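Salano Printed Panel, Large Lily, Orange-Red

Flurnden Wall Systems
Home > Interior Panels > Printed Range > Salano

Item no. 1756
Status: In stock, cut to length on request
Sold by: the panel
Page last revised 8 April 2021

Overview

Salano is a printed wall panel for light-duty interior use. It is meant for booths, display bays, alcoves, partitions and the inside faces of framed enclosures. The print is a large lily and leaf motif, outlined in white on an orange-red ground. The same print is used on every panel in the series, so a bay can be lined on three sides from one item number.

The panel carries no load. It must be fixed to a frame or to a flat, sound wall. It is not rated for outdoor use, wet rooms or surfaces next to a heat source.

What is supplied

Panel, printed on one face, with protective film on the printed face
Edge strip, white, self-adhesive, one length per panel
Fitting sheet with drilling template

Frame, screws, slot nuts and corner trim are ordered separately. See Related items.

Pattern and matching

The motif is centered on the panel. When two panels are placed side by side in the upright position, the leaves meet at the joint. Panels turned upside down will not match. An arrow on the back of each panel points to the top edge.

The pattern repeats once per panel width. If a panel has to be cut to fit a bay, cut the same amount from both sides to keep the flower on center. If only one side can be cut, start from the most visible corner and work away from it.

Color can vary slightly between print runs. The run number is stamped on the back, next to the arrow. Check that all panels for one bay carry the same number before any film is removed. When adding to an older installation, send us the run number with the order and we will say whether stock from that run is left. Matching across runs is not guaranteed, and panels already cut cannot be returned for color.

Fixing methods

Slotted frame. The panel slides into the groove of a slotted aluminum profile before the top rail goes on. Fit the Kubo insert strip in the groove first. Without it the panel can rattle.

Face screws. Drill through the printed face with the film in place. Make the hole one size larger than the screw shank and leave the screw a quarter turn short of tight. Overtightening leaves a ring in the print that cannot be polished out.

Adhesive. Use a solvent-free panel adhesive in vertical beads. Do not use contact cement. Panels fixed with adhesive should be treated as permanent.

Hook tape may be used for short-term displays up to 21 days. It is not suitable for ceilings or sloping surfaces.

Cutting

Score and snap is not recommended. Use a fine-tooth blade, printed face up on a table saw and printed face down with a jigsaw. Leave the film on. Cut edges can be finished with the edge strip or left raw inside a groove.

Panels can be cut to length in our shop. Send a drawing with every dimension marked from the top edge. Orders without a marked top edge are held until we hear back. Allow one extra working day for cutting.

Cleaning

Wipe with a damp cloth and mild soap. Dry with a soft cloth, working in the direction of the leaf stems. Do not use acetone, paint thinner or scouring pads. Marker ink can usually be lifted with isopropyl alcohol if treated the same day. Test on an offcut first.

Revision notes

The arrow on the back was moved from the lower to the upper half in December, at the request of fitters who could not see it once the bottom edge was seated. Panels with the old arrow position are otherwise the same.

The fitting sheet was redrawn by Riku Ebihara. The earlier sheet showed the drilling template at the wrong scale when printed on letter-size paper. Please discard it.

Ordering

Minimum order is one panel. Orders of 100 panels or more ship on a pallet and need a delivery address with a loading dock or a forklift. Smaller orders ship flat in cartons – check the corners before signing for them. Corner damage must be reported with the carton still on site.

Orders placed before noon leave the Stumville warehouse the same day, apart from cut panels.

Sample swatches show part of one flower only and should be used for color, not for pattern. Swatches are free with a trade account.

Sales: Ilse Kramer
Technical questions: Daichi Koyama

Related items

Kubo insert strip, black, item no. 179
Corner trim, white
Slot nuts and screws, bag
Salano swatch card
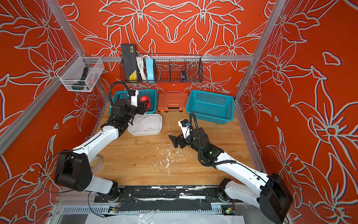
Large Lily, orange-red, on the back and side walls of an aluminum-framed bay.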